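From: Grażyna Domański
To: workshop-list
Date: September 24, 2026
Subject: Re: Cables on the long table, and what to keep

On the old thread, someone at Farkell wrote:

> We have the same trouble every year. The box under the bench fills up
> with black USB leads and no one can say which of them carry data and
> which only charge. Last May we threw out the lot and bought new, and
> by the summer we were missing three that we needed. Is there a way of
> sorting them that does not take a whole afternoon? Also, do you coil
> yours or fold them? Ours come out of the box in one lump.
>
> And does anyone still use cable ties on leads that get moved? I find
> them on everything here.

I did ours over two evenings, so I can answer most of this.

First, don't sort in the box. Tip out a few at a time on a clear bit of table and deal with those before you fetch any more. I tried it the other way the first time and ended up with a bigger knot than I started with. A plain wooden top is good for it, as the leads slide and you can pull one end without dragging the rest. On the carpet tiles in the back room they catch.

Second, find both ends before you pull anything. If you have a loop with two plugs lying near each other in the middle, there is a fair chance they are the two ends of one lead, but follow it round with a finger first. I cut a tie on what I took for a single cable and had two.

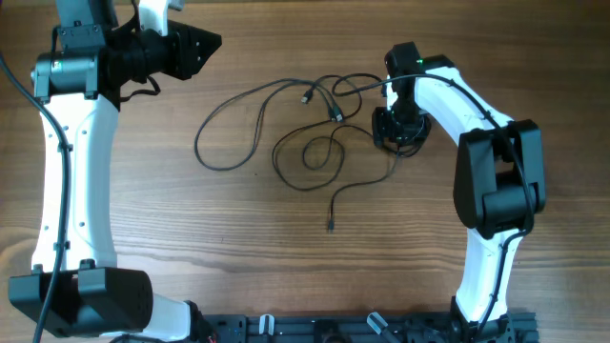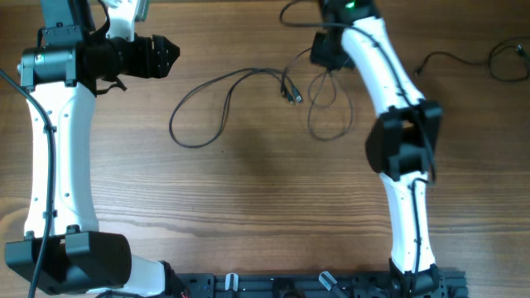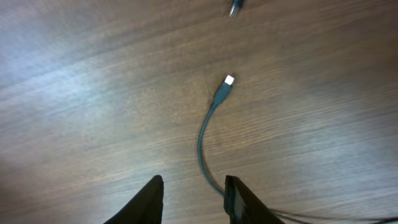 Black leads on the brown table.

For the data question, I plugged each lead in between the old laptop and a card reader. If the reader shows up, the lead carries data. If the reader lights up and nothing appears on the laptop, try it once more the other way round where the plug allows it, then treat it as charge only. It takes less than a minute each. A proper tester would be quicker and Suksawat have one they might lend, but I haven't asked them this year.

Labels: I used the narrow white tape, folded over the lead to make a flag, a hand's width from the plug. D for data, C for charge only, and the length in metres. Don't put the flag right up against the plug. It gets bent every time the lead goes in and falls off within weeks. The flags I put on in May with the cheap tape from Plullia have nearly all gone furry at the edges, so I would spend a bit more. The Ronent tape has stayed on so far, though I have only had it since the summer.

On coiling - I coil, loosely, and let the lead go the way it wants to. Folding puts a kink in the same place each time, and on the thin ones that is where they fail. An oval about as long as your hand is fine. Tuck the plugs to the inside or they hook on their neighbours. Then one strip of hook and loop round the middle, not tight.

I have stopped using cable ties on anything that gets moved. They are all right on a lead that is fixed to something and stays there. On a loose one somebody always has to cut them off, and sooner or later they nick the sheath. I found 13 leads with cuts in them and put them in the recycling, which was more than I expected.

What we kept: two of each length for data, and a few charge-only leads in their own bag with a big C on it. Anything with a loose plug went. So did anything with a plug that doesn't fit a thing we own, apart from the two odd ones for the old scanner, which are in the scanner drawer. Please leave them there.

I would not throw out the lot again if I were you. Buying new only moves the problem on a year, and the new ones are black as well. If you do order, see if you can get the data leads in a colour.

I have half a roll of the hook and loop left over and can post it if you send me an address. I don't need it back.

One thing I haven't settled is where the long extension leads should live. They don't fit in the drawer, and on the hook by the door they get borrowed. If anyone has an answer to that I would be glad of it.

Grażyna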